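Umzug, Zwischenstand

27. August 2024

Kurz, weil eigentlich keine Zeit. Schlüsselübergabe in Listach ist durch, Wohnung riecht nach frischer Farbe und nach dem Vormieter seinem Hund. Küche kommt später, bis dahin Kochplatte auf dem Fensterbrett. Geht. Nudeln gehen immer.

Wer hier schon länger mitliest: ja, ich hatte im letzten Dezember geschrieben, dass ich NIE WIEDER umziehe. Habe den Eintrag nochmal gelesen und drin gelassen, soll ruhig stehen. Damals dachte ich, die alte Wohnung hält noch ewig. Dann kam die Mieterhöhung, 1168 Euro warm für zwei Zimmer und einen Balkon, auf dem man nicht mal einen Stuhl gerade hinstellen kann. Zwei Wochen überlegt, dann gekündigt, nachts um eins, Brief gleich zum Kasten gebracht, damit ich es am Morgen nicht mehr zurücknehmen kann.

So. Ausmisten.

Ich hatte einen Plan. Jeden Abend eine Schublade, so stand es in dem Ratgeber, den ich mir extra gekauft hatte und der jetzt selber in einer Kiste liegt, keine Ahnung in welcher. Erste Schublade: Besteck, easy. Zweite: Kabel. Da war der Abend dann vorbei und der nächste auch. Ladegeräte für Telefone, die ich seit dem Studium nicht mehr habe. Ein Kabel, das an beiden Enden denselben Stecker hat und zu gar nichts passt. Habs behalten. Man weiß ja nie (doch, man weiß es ziemlich genau).

Bei Technik bin ich überhaupt am schlimmsten. Kleidung kann ich wegschmeißen, Geschirr auch, sogar Bücher, aber alles mit Stecker kommt mit. Irgendwo steckt ja immer noch was Brauchbares drin, rede ich mir ein.
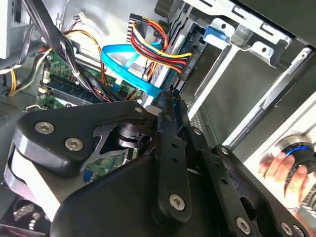

Offenes Rechnergehäuse, da drin ist immer noch was zu holen

Am Ende habe ich mir eine Regel gemacht: was seit dem letzten Umzug nicht am Strom war, fliegt. Drei Ausnahmen erlaubt. Gezogen habe ich sie für das alte Radio, die Nähmaschine und die Discokugel mit Motor. Ja, Discokugel. Fragt nicht, die hängt wieder, die hing als erstes. Noch vor der Lampe im Flur.

Der Rest ging zum Wertstoffhof. Der in Listach hat Öffnungszeiten, die sich jemand ausgedacht haben muss, der nicht arbeitet. Vormittags, und einmal im Monat auch nachmittags, aber nur Grüngut. Hab mir also freigenommen, um Müll wegzubringen. Urlaubstag. Mit Blick auf Container. War aber nett da, alle sehr geduldig, auch als ich mit dem Anhänger dreimal quer stand.

Apropos Anhänger: geliehen bei Tuten, 58 Euro am Tag, Kaution extra. Funktioniert einwandfrei, nur das linke Blinklicht blinkt nach eigenem Gefühl. Den Transporter selber hatte ich von Zorkard und da muss ich kurz meckern. Gebucht war der große. Da stand dann der kleine. "Ist fast die gleiche Größe." Ist es nicht, wenn man ein Sofa hat. Wir sind also zweimal gefahren statt einmal, 407 Kilometer standen hinterher auf der Abrechnung, und beim zweiten Mal hat es geregnet, natürlich auf die Matratze. Geld gabs auf Nachfrage ein bisschen zurück. Auf die dritte Nachfrage. Mailverlauf erspare ich euch.

Was gut war: Freunde. Pizza für alle auf dem Boden, ohne Teller, weil Teller in Kiste. Jemand hatte eine Melone dabei und kein Messer. Haben wir auch hinbekommen, der Parkett hats verziehen. Der Nachbar von unten kam hoch, ich dachte schon wegen Lärm, wollte aber nur wissen ob wir die Kartons hinterher noch brauchen. Zieht im Herbst aus. Kaum da, schon verlassen.

Und dann die Kisten. Oh Mann. 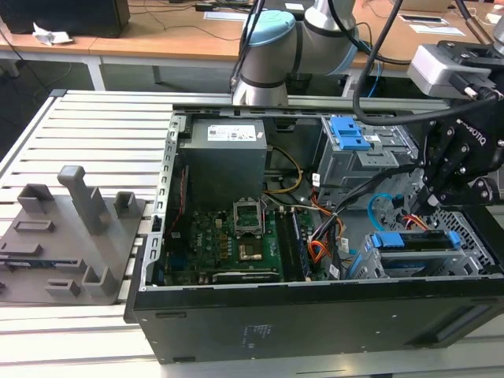

Beim Einpacken war ich am Anfang noch ordentlich, mit dickem Filzstift, "Bad", "Küche oben", "Küche unten". Irgendwann war der Stift leer und ich zu faul, einen neuen zu suchen, und ab da heißt alles einfach Kiste. Ein Fehler, der mich jetzt jeden Abend eine Stunde kostet. Im Rechner klappt das doch auch, das Netzteil hat seinen weißen Aufkleber, da steht alles klein gedruckt drauf, und sogar aussen am Gehäuse klebt noch ein kleines weißes Etikett. Bei mir: brauner Karton neben braunem Karton, und im ersten sind Christbaumkugeln und die Zahnbürste. Zusammen. Ich habe sie da reingetan, ich war das, es war keiner sonst im Zimmer. Gestern Abend den Dosenöffner gesucht und statt dessen die Steuerunterlagen gefunden, die ich im Frühjahr gesucht und dann alle neu angefordert hatte. Tja. Jetzt doppelt.

Also fürs nächste Mal (das es nicht gibt!!): Stifte kaufen. Viele. Und eine Tasche mit den Sachen für die ersten Tage, die nicht in den Transporter kommt, sondern bei mir bleibt. Handtuch, Klopapier, Kaffee, der Becher. Schraubenzieher. Den Schraubenzieher habe ich am ersten Abend nachgekauft, im Laden bei der Tankstelle, zum Preis von einem kleinen Auto. Bett stand um halb zwölf. Schief, aber stand.

Ummelden muss ich mich auch noch. Termin gibts online, der nächste freie war gestern noch in 12 Tagen, heute früh dann gar keiner mehr. Ich lade die Seite jetzt morgens zum Kaffee neu, so wie andere Leute Nachrichten lesen. Post kommt derweil über den Nachsendeauftrag, also bisher: ein Möbelprospekt und eine Karte vom Zahnarzt.

Gegend ist schön, glaub ich. Viel gesehen hab ich noch nicht. Bäcker um die Ecke, macht früh auf, Brötchen gut, Brezen so mittel. Hinter den Häusern geht ein Weg runter zur Coste, das ist der Bach, im Moment eher eine Pfütze mit Richtung. Da war ich gestern nach der Arbeit kurz, Schuhe aus, Füße rein, hingesetzt. Erste halbe Stunde seit Wochen ohne Klebeband in der Hand. Enten gibts auch, recht frech, eine hat mir fast den Schnürsenkel rausgezogen. Auf dem Rückweg falsch abgebogen und an einem Hofladen rausgekommen, Kartoffeln und Eier mit Kasse des Vertrauens. Kleingeld hatte ich natürlich keins dabei. Morgen dann.

Fotos von der Wohnung kommen, wenn man den Boden wieder sieht. Das Internet läuft gerade noch übers Handy, deswegen antworte ich auf Kommentare etwas langsamer als sonst, nicht böse sein. Und wer von euch weiß, wie man Farbspritzer von einem Heizkörper runterkriegt, ohne dass der Lack mitgeht: bitte melden, auch spät, ich bin wach und packe aus.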